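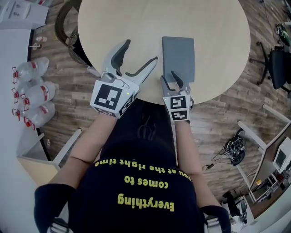 Warer Room refurbishment: progress report to the Derkus Fund
Prepared by Eun-ji Song, June 6, 2022
Grant reference 2063

Work completed

The room reopened to groups this spring. The old trestle tables have gone and the new round ones are in use. They have a light wood-grain top, which shows marks less than the white sample we were first sent. People can get at them from any side, and the craft and table-top sessions no longer have to queue for the one long bench by the window.

Hubert Nowicki fitted the shelving along the back wall and moved the two sockets that were behind the radiator. The floor has been sanded and sealed. One patch near the door needed a second coat and the room was closed for an extra day while it dried.

Use of the room

There are now 7 regular bookings a week. The largest group has asked for a later finish in the winter and we have agreed to try it from November. Sessions at the tables are mostly done standing up, so we have bought fewer chairs than planned and put the stools in the side cupboard.

Spending

The tables came from Sung and were delivered on time. The quote from Driline for the floor went up by £70 after the first visit, to cover lifting the old carpet tape. We met this from the sundries line. There is £200 left under furniture and we would like your agreement to spend it on felt pads and a trolley for moving the tables. Receipts are in the folder sent with this report.

Problems

Two of the tables rocked when they arrived. Hubert has adjusted the feet and they are now steady. The blind on the street side still sticks halfway and the supplier has not replied to our last message. Storage is tight on days when two groups follow each other, and the second group has sometimes had to wait in the corridor while things are put away.

Next steps

Replace the blind, label the shelves and repaint the door frame. We also need to settle who keeps the spare key. The next report will follow in November, with the final accounts attached.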